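Chapter 4
Setting Up a Work Surface

In this chapter
Choosing a table and a board
Where the board goes
Working in a room that has other uses
Keeping small items under control
Clearing down

Key words: work surface, near edge, reach, landing space, clear-down

Most of the trouble people have with handwork at a table starts before they pick anything up. The table is too full, the board is in the wrong place, or the thing they need next is behind the thing they have just put down. Chapter 3 dealt with sorting and storing small goods. This chapter deals with the surface where those goods get handled, and it should be read before you try the practice tasks in Chapter 5.

A work surface has two parts. The first is the table, which carries the load and gives you space to put things down. The second is the board, which marks out the place where your hands do the work. Students often treat the board as something that belongs only in a kitchen. A plastic cutting board is just as useful for assembling, sorting, trimming or repacking. It wipes clean, it protects the table, and it can be lifted away with everything still on it if the table is needed for something else.

Color matters more than people expect. On a white table, a white board disappears, and so do its edges. A board in a strong color shows you where the work area stops. Pale parts show up on it and dark parts usually do too. If you can choose only one board for a shared room, choose a plain one in a medium shade, with no printed pattern.

The board goes close to the near edge of the table, with its long side running left to right. Your forearms should come in low and your elbows should stay near your body. Pushing the board back toward the middle of the table seems tidier, but it makes you lean, and after an hour you will feel it in your shoulders and lower back.

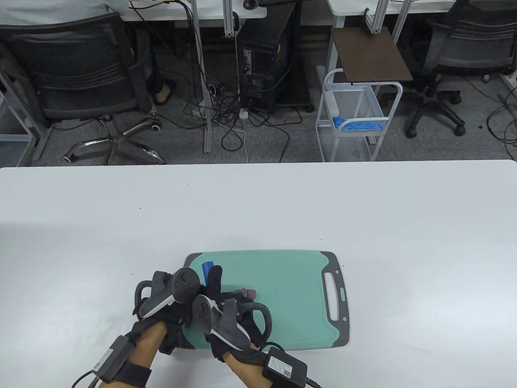 Liis Vaher disagreed with this placing when an earlier version of the chapter was used on the evening course in Susdale. Her view was that a board close to the edge gets bumped by hips and sleeves, and that beginners should set it a hand's width farther in until they have learned to stand still. She also wanted the handle kept on the side of the stronger hand, so that the board can be drawn back without looking for it. Both points are fair. If your group is new to the work, try her spacing for the first two sessions and then move the board forward.

A table needs landing space as well as a board. This is the bare part of the surface where finished items go. Keep it on one side and keep it free from the start. Students who fill the landing space with tools end up stacking finished pieces on the board, and then the board stops being a work area.

Few people have a room set aside for this sort of work. The table may stand in an office, a classroom or a family kitchen, with other people sitting at desks nearby. Before you begin, look at the floor as well as the tabletop. Cables and power strips should lie where no one will step or roll a chair. Carpet hides small parts very well, so set a shallow tray under your hands when you open a packet, and close the packet again before you turn away from the table.

Small items are best handled one or two at a time. Bring them onto the board, do what has to be done, and move them off to the landing space. A tall, narrow item should be stood toward the back of the board, where a wrist is less likely to knock it over. Flat items can stay nearer to you. Gloves change how well you can pinch, so anyone who will be working in gloves should also practice in them. Fabric gloves are comfortable but they catch on rough edges.

Clearing down takes less time than students fear – in the Drundska workshops, nearly 13 minutes for a full table. Work from the landing space inward. Box the finished items first, then the spare parts, then the tools, and lift the board last. Wipe the board on both sides and stand it on its edge to dry. Wipe the table where the board was, as grit collects there.

Before you go on
Set up a table using the layout in this chapter and work at it for 30 minutes. Write down each time you had to lean, stand on your toes or move one thing to reach another. Move the board or the landing space and repeat the exercise on another day. Bring both sets of notes to Section 4.1, which begins with table height.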